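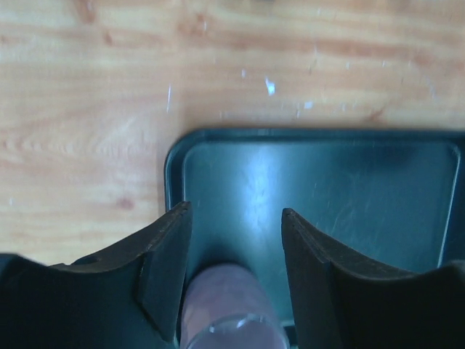
Diapositiva 4. Criterio de inclusión de episodios. En Hatura un episodio empieza con la orden de inicio del operador y termina con la pinza abierta y retirada. Todo lo intermedio se conserva, incluidas las correcciones. Insistir en los materiales difíciles: un cilindro translúcido sobre una bandeja verde azulada con reflejo blanco en el fondo da muy poco contraste en la cámara de muñeca, y el borde inferior apenas se distingue por una línea brillante. El etiquetado de la postura de agarre en esos casos lo revisan dos personas. Mencionar a Elaheh Golestani, que redactó la guía de anotación.

Volumen: 3.000 episodios, 183 descartados por desincronización entre vídeo y articulaciones. No entrar en el detalle del reloj salvo que pregunten (respuesta en la diapositiva de reserva 9).

Diapositiva 5. Variación de la escena. Seis operadores, misma mesa. Entre episodios se cambian posición y orientación del objeto; la altura de la cámara queda fija. Los objetos con asa se registran aparte, con el ángulo del asa respecto a la pinza como campo obligatorio.
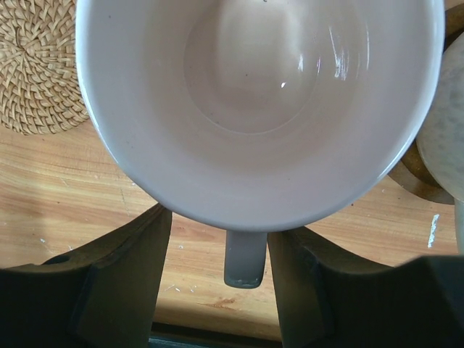
El ángulo se anota antes del cierre de los dedos. Bahman Bagheri propuso calcularlo después a partir del vídeo; se probó en agosto y el error era excesivo con asas en sombra. Pausa para preguntas.

Diapositiva 6. Partición. Separar por objeto, nunca por episodio. Enlazar con la charla de Shahla Arabzadeh sobre Drerkach.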